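Table Covers: Notes on the Wipe-Clean Type

The Stukero play corner changed over to wipe-clean table covers in July. Several readers asked for the care notes, so they are set out below along with the clearing routine now used at the end of each session.

The cover must be free of objects before any cleaner is applied. Small items tend to collect on one side of the table during the day: packs of tissues, wipes, a plush toy, a sealed yogurt cup. Sort these by destination first. Food goes to the kitchen, paper goods to the shelf, toys to the bin marked 1078. Knotted bags are emptied before they are put away. Glossy checked covers with printed motifs, such as the hot air balloon pattern, reflect a lot of light, and residue is easier to find when viewed from a low angle.
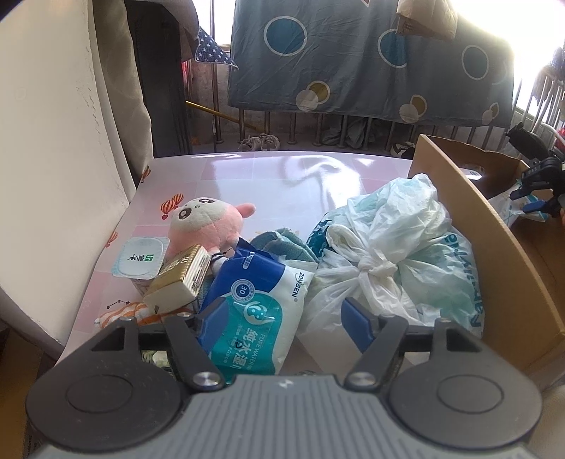 Cleaning and storage

Use a damp cloth and mild soap. Work from the far edge toward the near edge, then dry with a second cloth. Leave the cover flat for 60 minutes before placing anything on it. Abrasive pads dull the finish and should not be used on printed areas.

Spare covers are rolled, print side out, and kept in cabinet 1269. Folding leaves permanent creases. Replacement requests go to the Uibo desk under stock code 1652.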